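Sterkholm product chief Tayla Wihongi to leave after 16 years

Tayla Wihongi, who joined Sterkholm when the whole company could still share one long lunch table and who has run its products for most of the time since, told colleagues this week that she will step down at the end of May. Her note went out a little before 9 a.m., and by the middle of the morning it had been passed around well beyond the people it was meant for, which probably says something about how fond of her they are over there.

Wihongi is best known outside the company for Jurura, the neighborhood messaging app that Sterkholm bought when it was tiny and that she spent years coaxing into something people opened every day. She was also the one who argued, loudly and for a good long while, that Jurura should keep its own sign-in and its own look after the purchase. She won that round. Last fall the company decided to fold Jurura and its photo-sharing cousin, Rakena, into one account system, and people who worked with her say she was never quite at ease with it.

Her note doesn't mention any of that. It thanks a great many people by first name, apologizes to the ones she is sure she has forgotten, and says that after 16 years she would like to find out what it feels like to be a beginner again. "I have loved this work, and I have loved the people even more," she wrote. "I'd like to leave while both of those are still true."

The timing is a little awkward for Sterkholm, which now has 758 employees, 471 of them in the product group that reported to her. The merger of the two apps is about half finished, and the remaining part - moving over private groups and their old messages - is the one that users have been most nervous about. A company spokeswoman said the work would go ahead on the same schedule and that the first private groups would be moved this summer, as planned.

There will be no single replacement, at least for now. The heads of Jurura and Rakena will report straight to the chief executive, and the small team that handles privacy settings will go to the legal department, a change that has already raised a few eyebrows among longtime staff. Roughly 21 people are affected by that last move.

Rival Clestel, which has hired several former Sterkholm managers over the past couple of years, declined to say whether it had been in touch with Wihongi.
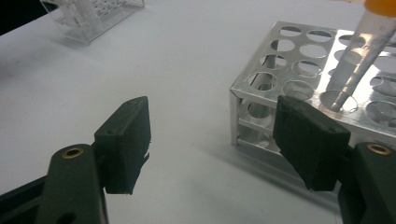
She has agreed to stay on as an unpaid adviser through the summer, mostly to help the private groups team, and she told staff that her door will be open every afternoon until she goes - bring your own coffee, she added, as the machine on her floor is still broken.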